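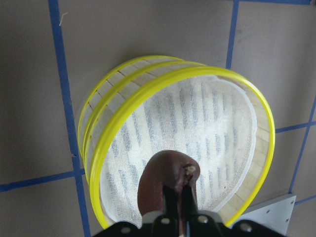 The case for the drum sieve

Most kitchens I have cooked in own one sieve, and it is the wrong one. It is a shallow metal bowl of mesh on a wire handle, bought to drain peas and then made to do everything else. It hooks over the sink, it bends, and after a couple of years the mesh pulls away from the rim on one side and a tablespoon of flour collects in the gap. I used one like that until I was well into my thirties. I would now argue that if you bake more than once a month you should put it back in the drawer and get a drum sieve.

By a drum sieve I mean a plain cylinder with a flat mesh floor and no handle. The wall can be metal, plastic or wood. I prefer wood, and of the wooden ones I prefer the kind built up from narrow upright slats and held with rings on the outside, the way a small barrel is. A single bent strip of timber is lighter and usually cheaper. But a bent strip has one seam, and when that seam opens the whole sieve is finished. I have had two go that way.

The flat floor is the main argument. In a bowl-shaped sieve everything slides to the middle, so you are sifting through a patch of mesh the size of a biscuit while the rest does nothing. On a flat floor the flour spreads out and falls through all of it. You can see the lumps, too. They sit on top where you can press them through with a scraper or the back of a spoon, or pick them out if they turn out to be something other than flour.

The second argument is the wall. A high straight wall lets you put the whole quantity in at once and still tap the side with your palm without throwing any of it over the bench. My neighbour Wiebke Baumgart disagrees with me about this. She sifts in small lots through a handled sieve and says a drum is a two-handed tool in a job where she wants one hand for the bowl. She has a point. If you are dusting icing sugar over a slice, a drum sieve is a nuisance. For that I use a tea strainer, and I don't think a tool should be marked down for being bad at a job that a tea strainer does well.

The third argument is that it stands up by itself. You can put it down on a sheet of baking paper, fill it, go and answer the phone, and come back to it. A round-bottomed sieve has to be held or propped from the moment it has anything in it.

There are things to be said against them, and I will say them. They take up room. Mine lives on top of the fridge because no cupboard in this house is deep enough, and for the first few months it was in the way of everything. The answer I came to was to store other things in it: the rolling pin cover, the biscuit cutters, the scraper. A wooden one can't go in the dishwasher or sit in the sink. And the corner where the mesh meets the wall needs attention, as old flour will pack in there if you let it, and old flour brings weevils.

Cleaning is where most people give up on wood, and it is easier than they expect. I don't wash mine after dry flour. I turn it over, hit it a few times with the flat of my hand outside the back door, and go around the join with a dry pastry brush. If something damp has been through it -- almond meal is the usual culprit -- I rinse the mesh only, from underneath, under the cold tap, then shake it and leave it on its side by the window until the next day. It doesn't go away before then. I have never oiled it. Hortensia Salazar, who taught me to make bread in the hall kitchen at Jundville, oiled hers every December and it smelled of it for weeks.

On colour, which people seem embarrassed to have a view about: I think a sieve should be bright somewhere. Kitchen tools in the last few years have gone grey, black and a sort of oatmeal, and they look smart in a shop and vanish on a bench. I like a painted or coloured ring on a pale wooden body. It costs nothing to speak of and you can find the thing.

On mesh, buy finer than you think you need. A coarse mesh only breaks up clumps, and a fork will do that. A fine one takes the bran out of wholemeal if you want it out, and lets you put some of it back on top of the loaf. If you can have two, make the second one coarse and keep it for breadcrumbs and for pushing cooked potato through. I would not put potato through a fine woven mesh of any kind. It clogs, then you lean on it, and then it sags.

As to price, I paid 12 dollars for the sieve I use most, at a garage sale, and I have seen much the same thing in a shop for 193. The dear one was well made. I couldn't find anything it would do for a cake that mine doesn't. What I would check before paying anything at all is whether the rings are tight (try to turn each one with your thumb), whether the slats sit flush on the inside, and whether the mesh is flat when you press the centre lightly and let go. Look at it against a window as well. Small tears show up at once with light behind them, and you won't see them lying on a counter.

Some bakers say there is no need to sift modern flour in the first place. Alcides Pacheco has told me so more than once, usually while eating something I had sifted for. For bread I agree with him, mostly. For a sponge, or anything with cocoa, bicarb or cornflour in it, I don't. Cocoa sets into hard little beads in the packet, and stirring only moves them around. I would sooner spend two minutes with the sieve than bite into one, and the same goes double for bicarb.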